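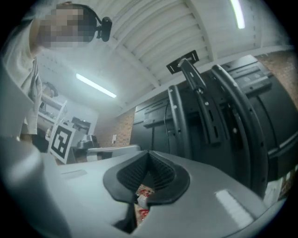 El estudio Esance prepara el lanzamiento de Arnby, un juego de rol táctico por turnos que llegará a consolas y ordenador en agosto. La dirección creativa atendió a esta publicación en la sede de la empresa, en Drarthorpe, donde trabajan 18 personas. En el estudio la vestimenta es informal, de camisa holgada y gris claro en algún caso, y las respuestas, en cambio, fueron medidas.

El proyecto comenzó como una ampliación de Shirima, el título anterior de la compañía. «Teníamos un sistema de combate que pedía mapas más grandes y decidimos darle un juego propio», explica la dirección. La campaña consta de 45 misiones y permite desplegar hasta ocho unidades por batalla. Preguntada por la dificultad, la responsable reconoce que el equipo la ha revisado en varias ocasiones. «En Shirima, un error en el segundo turno obligaba a reiniciar. Ahora el jugador puede retirarse, conservar la experiencia obtenida y volver con otra formación».

La prueba cerrada reunió a unos 3.000 participantes. De ella surgieron dos cambios: la línea de visión se muestra antes de confirmar el movimiento y las animaciones enemigas pueden acelerarse. La petición de un modo multijugador, muy repetida en los foros, no será atendida en esta edición. «Exigiría equilibrar de nuevo todas las clases y no queremos comprometer la campaña», señala.

Arnby incluirá textos en español desde el primer día; las voces se ofrecerán únicamente en inglés y japonés. La edición física, limitada a consolas, se pondrá a la venta unas semanas después de la digital.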